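We use cookies to improve your reading experience. By continuing to use this site, you accept our cookie policy.

Chapter 4
Work Surfaces and the Care of Wood

Mizanur Abeysekara and Rostam Ranjbar

A work surface is usually the most heavily used part of any room in which things are made, repaired or prepared. It carries weight, takes knocks and spills, and is cleaned more often than any other piece of furniture. The choice of material for the top therefore deserves as much attention as the choice of the tools that will be used on it.

Chapter 3 dealt with stone and metal. The present chapter turns to wood, and in particular to tops built up from long strips glued side by side. This method of building, known as butcher block, allows narrow pieces of timber to be joined into a wide and stable surface. The strips may come from different boards, and some variation in color from one to the next is normal. 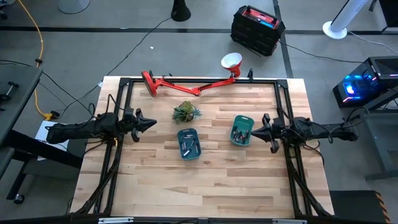

Wood takes up moisture from the air and gives it off again. A top will swell slightly across the grain in a damp season and shrink in a dry one, while its length changes very little. Fixings must allow for this movement. Where a top is screwed tightly to its base, the strain may open the glue lines or split the wood near the screws. Slotted holes are the usual remedy.

The workshop at Weerakoon, which is studied in Section 4.3, kept a record of 60 tops in daily use. Most of the damage noted there was found near sinks and outer doors - places where one side of the top was wetted more often than the other. The widest movement was measured in December.

Section 4.1 explains how strips are cut, matched and glued. Section 4.2 compares oil, wax and varnish. Section 4.4 covers sanding and repair, and the exercises at the end of the chapter draw on the Weerakoon record.

Last updated: Jun 29, 2021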